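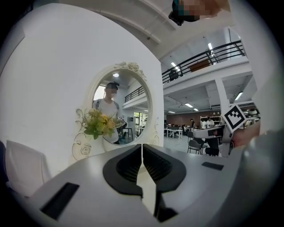

Gesudier G2 hand-held gripper, build kit for a pair

Two hand-held grippers for recording demonstrations at home or in a shared workshop. The operator carries one in each hand and does the task directly; no arm is needed until playback. The kit ships as printed housings, finger pads, markers and hardware. Printing files are on the download tab for those who want to make their own shells.

Price per pair: 2,199
Mass, one gripper without cable: 337 g
Article group: Grunum series
Assembly time: one evening for most builders

Housing
White and gray shell in matte finish. Sand the parting line before fitting the fingers. Burrs there will catch on the slide.

Fingers
Dark pads, replaceable. Press each pad onto its carrier until it seats, then close the gripper by hand and check that the pads meet along their full height. If they touch at the tip first, back off the carrier screw a quarter turn and repeat.

Marker
Each gripper takes a square black-and-white marker on the side. Clean the plate with alcohol first. A marker with a lifted corner should be replaced, as glue residue under it changes the angle.

Mirror check
Stand in front of a fixed wall mirror with the grippers at chest height and record a short clip before every session. Thijs Segers wrote the check for the Farnberg workshop, and the playback script expects it at the start of the file.

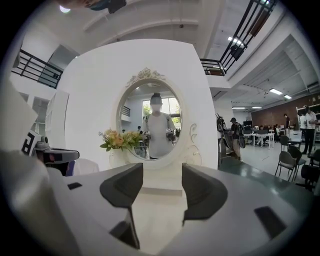
G2 in use at the mirror station, open workspace behind.

Spares
Finger pads, set of 2
Marker sheet
Carrier screws, bag

Orders from December ship with the revised carrier. Older kits accept it without changes to the shell. Fit questions go to Femke Schouten at the parts desk.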